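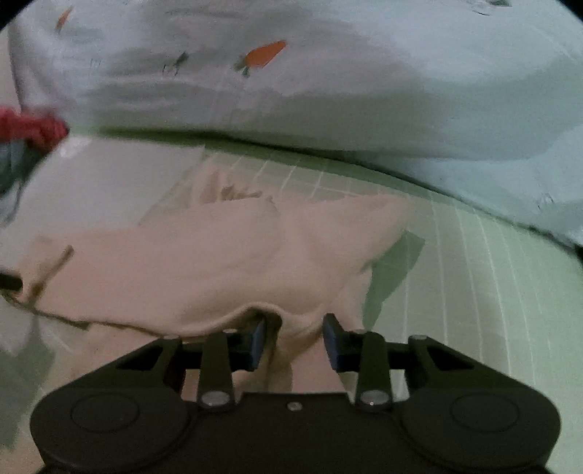 Fig. 1. The gripper closing on a beige cloth over the cutting mat.

3.2 Gathering of the examples

For the Mandlow project our group needed examples of picking up soft cloth. The learning system from the course cannot start from zero, so a person performs each grasp with the hand-held gripper and the camera on it records. We collected 273 examples in one month, February. Each of us worked in turns of 95 minutes, and after this the hand becomes tired and the movements are less clean.

We kept 3 rules. The gripper starts open. The fingers approach slowly. An example with two attempts in it is marked and stored in a separate folder, which we named Preda. In the first week we did not follow the last rule well, and 8 examples had to be removed later.

Changing the cloth between the turns was more important than we expected, also the way how it is folded.
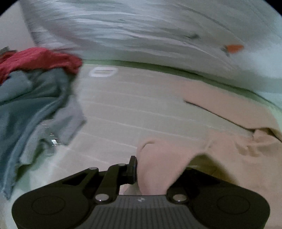

Bruletti, reading our draft, remarked that the marked examples should not be left out completely, as a second attempt also teaches the system how to recover. We agree and will train one version with them.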